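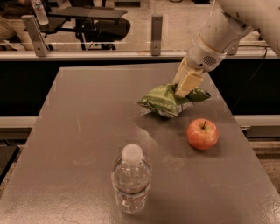

The gripper closed on a snack bag, with an apple and a water bottle on the same table.

Count the failures by object

Didier Hervieu
Fri 22 May

Most papers on robot grasping report one number, and that number is a success rate. The arm tried this many times, it picked up the thing this many times, and the percentage goes in the abstract. I have written papers like that. I think we should stop, or at least stop putting that number first, and my reason comes from a result of our own that looked good until we took it apart.

At Tivenwood we spent the winter on a method called Fanoron. The idea is simple. An arm learns to pick things up from demonstrations, and a second, smaller model watches the grip while the fingers close. If the second model thinks the grip is going bad, it tells the arm to open and start again. Other groups have built things along the same lines. Ours was cheap to train and ran fast enough that the arm did not have to pause, and those were the two points we meant to make in the paper.

We ran 218 trials. In 207 of them the object came off the table and was put down where it was supposed to go. That is just under 95 percent, and when I saw it I started writing the introduction.

Marcelle Jacquet, who runs the evaluations in our group, asked me which 11 had failed. I did not know. I knew we had a spreadsheet. She had already read it, and every one of the 11 was a snack bag.

We had run 30 trials with bags. So for bags the method had failed 11 times out of 30, which is worse than one in three. For everything else it had not failed at all. The 95 percent described a set of objects that we had picked, in proportions that we had picked. If we had run 100 bag trials and 100 of everything else put together, and the arm had done no better or worse on each kind, the headline would have dropped to the low eighties. The robot would have been the same robot.

None of this is a secret. Anyone who has worked with an arm knows that an apple and a foil bag are different problems. An apple is firm and close to round, and it stays the same shape when you squeeze it. If the fingers land a little off center, it will often roll into them. A bottle standing up is nearly as easy, as long as you don't knock it over on the way in. A bag changes shape as soon as it is touched. It creases, and the crease changes where the next bit of pressure goes. The shiny surface also confuses depth cameras, which tend to report holes where the foil reflects light. You can pinch a corner and lift, and the bag may come up or it may swing and slide out, depending on what is inside and how it has settled.

People in the field know this, and we still average across all of it.

The usual defense is that readers can look in the appendix. Some papers do put a table there, and I am glad when they do. But the number in the abstract is the one that gets copied into the next paper's comparison chart, next to a number from a different lab with a different box of objects. I have seen our earlier method, Rey, listed in such a chart. It was tested mostly on cans and small boxes. The method beside it was tested partly on cloth. Rey came out ahead by a wide margin, and I don't believe that margin means anything. I didn't write to the authors to say so, and I should have.

The second defense is better. It says that a standard set of objects would fix the problem, because then everybody's average would be an average over the same things. I agree that shared sets help, and they have helped already. They let you say that two methods were at least given the same test. But an average over a fixed set still hides which objects are failing, and once a set is popular, groups tune for it. They tune for the easy objects first, as those move the number the quickest for the least work. The last few hard objects can stay broken for years while the score creeps up.

With Fanoron, the average would have hidden the most useful thing we learned. When we watched the videos of the 11 failures, the second model had raised an alarm in only 4 of them. In the other seven it was satisfied with the grip right up to the moment the bag slid away. It had learned what a bad grip looks like mostly from hard objects, where a bad grip shows up as a tilt or a gap between finger and surface. A bag pinched by too little material shows neither. The foil folds up against the fingers and fills the gap, so the contact looks fine from the camera's side.

That is a plain statement about what our method can't do, and somebody could work on it. They might add a sensor in the fingertips, or train the second model on more soft packaging, or have the arm lift a very small distance and check before it commits. We are trying the last of these. It would have been hard for anyone outside our lab to get to that list of ideas from "95 percent."

So here is what I would like to see, in our papers and in other people's. Put the results by object, or by kind of object, in the main body, before any average. Say how many trials each kind got and why. If there is a single number in the abstract, let it be the result on the worst kind, with the name of that kind beside it. And show how the failures happened, even in a few lines. A dropped bag and a crushed bag are both counted as zero, but they are different mistakes, and a reader who wants to use the method needs to know which one to expect.

There are costs. A table takes up space, and page limits are tight. Small counts per object look weak, and they are weak: 30 trials is not many, and I would not swear to the second digit of our bag result. A reviewer may prefer the paper with the clean high number over the one that leads with its worst case. I think that last cost is real, and I can't argue it away. A student who needs a publication to finish a degree is in a different position from me, and I would not ask a student to go first. People with permanent jobs can go first.

Marcelle disagrees with me on one point, and I'll give her view since she may be right. She thinks leading with the worst kind of object will push groups to leave hard objects out of their tests altogether. If the bag drags down your abstract, you don't test the bag. She would keep the average but require the full table next to it, so that a missing kind is easy to notice. My answer is that groups already leave out the hard objects, and a reader who sees "worst case: apple" will at least know what was left out. She says I expect too much of readers.

We have rewritten our own paper. The abstract now says that Fanoron succeeded in 19 of 30 trials on snack bags and in all 188 on firm objects, and that the second model missed most of the failures it was built to catch. It is a less exciting abstract. A colleague at Wonen read the draft and wrote back the same day to ask for the videos of the seven missed failures, as their own arm has trouble with pouches. Rey got a good many citations, and I can't remember anyone asking to see a video of it going wrong.

The new trials, with the small lift and check, are planned to run until October. Marcelle has insisted on equal counts for every kind of object this time, and she has asked me not to look at the total until the table is filled in.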